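How Does a Hen Make an Egg?

Have you ever cracked an egg into a bowl and wondered how all that runny stuff got inside something with no door? A hen builds the whole thing inside her body, from the middle outwards, and it takes her a little more than a day. She does it while she is scratching for worms, having a dust bath and snoozing on her perch!

First comes the yolk

Inside a hen there is a bunch of tiny yolks, all different sizes, a bit like a bunch of grapes. Each one grows bigger and bigger until it is ready. Then it pops free and starts to slide down a long, stretchy, twisty tube. The tube has a long name too: the oviduct (say it OH-vee-duct).

The yolk is where a lot of the goodness is. It is yellow or orange depending on what the hen has been eating. Hens that peck at plenty of grass and maize often have really bright yolks.

Next comes the white

As the yolk travels along, the tube wraps it in layers of egg white. Some of the white is thick and some is thin and watery. Look closely next time you crack an egg and you might spot two little white twisty strings, one on each side of the yolk. They hold the yolk in the middle so that it doesn't bump against the shell. Lots of people think they are something nasty, but they are perfectly good to eat.

After that come two thin skins. If you have ever peeled a boiled egg, you have met them (they are the papery bit that sticks to your fingers).

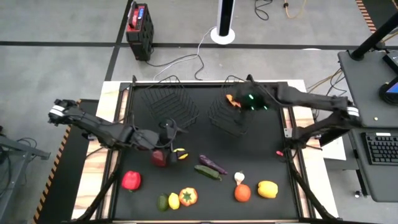 My hen lays blue eggs, one reader wrote to tell us, and I want to know if they are blue on the inside of the shell as well. What a brilliant question! Yes, they are. The blue colour goes right the way through the shell. Brown eggs are different, as the brown is added near the end, mostly on the outside. Peel the skin away from a bit of brown shell and you will find it is much paler underneath. Under the shell, though, a blue egg and a brown egg look just the same.

Then the shell

The shell is the slow part. It takes most of a day, and the hen does a lot of it at night. Shell is made of nearly the same stuff as chalk, and to make it she needs calcium, the same thing that you need for strong bones and teeth. That's why people who keep hens often put out a dish of crushed oyster shell.

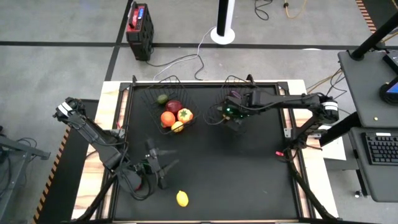 A hen without enough calcium may lay an egg with a very thin shell, or even one with no hard shell at all. It feels like a wobbly little water balloon!

An eggshell looks solid, but it is full of tiny holes called pores. They are far too small to see easily, and they let air in and out.

How many eggs?

A good laying hen can lay more than 200 eggs in a year. At Sulby Farm, where 176 hens share one big orchard, the egg book for May came to 2,751. In winter there are far fewer, as hens need plenty of daylight to keep laying.

Will there be a chick in my egg?

Not in the ones from the shop. A hen lays eggs whether or not there is a cockerel about, and without a cockerel no chick can grow. If there is one, and the eggs are kept warm under a broody hen, it takes 21 days before you hear the first cheep.

Try this at home

Put an egg gently into a glass of cold water. A fresh one lies flat on the bottom. An older one tips up on its end, and a very old one floats, all because air has been creeping in through those pores. Wash your hands when you have finished!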